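3.2 Storage in the compact kitchen

The second unit in the Hundville survey is a single-occupant apartment in which cooking, washing and cold storage share one short run of wall. Following the procedure of Acuña and Ulloa, we recorded storage under three headings: closed (cabinets and drawers), cold, and open. Open storage includes countertops, racks, and any container standing on the floor. Items were assigned to the heading under which they stood at the time of the visit, regardless of where the occupant reported keeping them.

Closed storage in the unit is limited to the base cabinet under the basin, with an internal width of 980 mm and a clear depth of 589 mm. Plumbing takes up the rear of the cabinet, and the occupant reported using it only for cleaning supplies. Goods in daily use are therefore displaced to the countertop and to the gap between the cabinet and the adjoining wall (Figure 2). 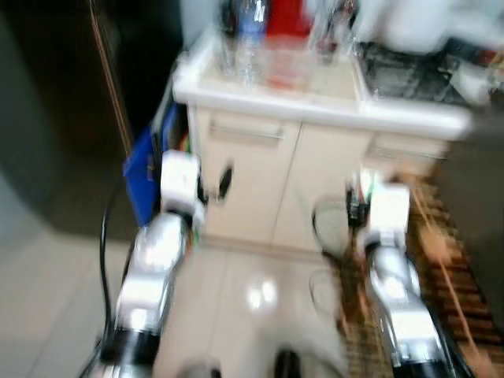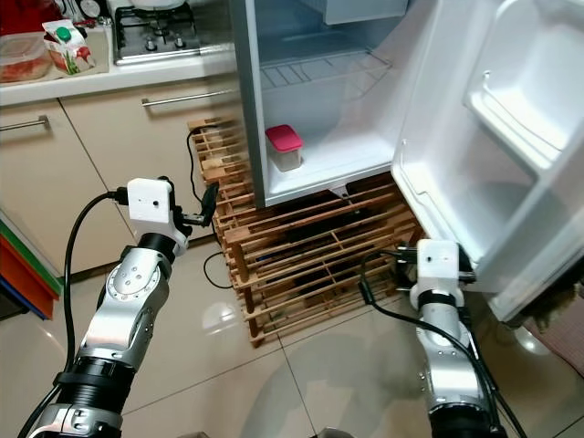 Figure 2. Storage in the Hundville unit. First image: base cabinet and countertop, with a blue bin in the gap at left. Second image: mini refrigerator on a slatted wooden rack, door open.

Displacement of this kind was described by Fuentealba for student housing, where the countertop was treated as an extension of the cabinet. The Petier index, which divides open storage by total storage, does not separate a surface used for preparation from one used for keeping goods. We applied the correction suggested by Allen and counted a surface as storage only if the items on it remained between meals. Under this rule the entire countertop falls under open storage, and food preparation moves to the table in the main room.

Raising an appliance above floor level has two effects on the inventory. It brings the shelves within easier reach of a standing adult, and it creates a secondary volume underneath. We measured that volume but excluded it from the totals, as its tiers are too shallow for most of the packaged goods on our list. The reach limit was set at 1,000 mm from the front edge of the floor space for all units.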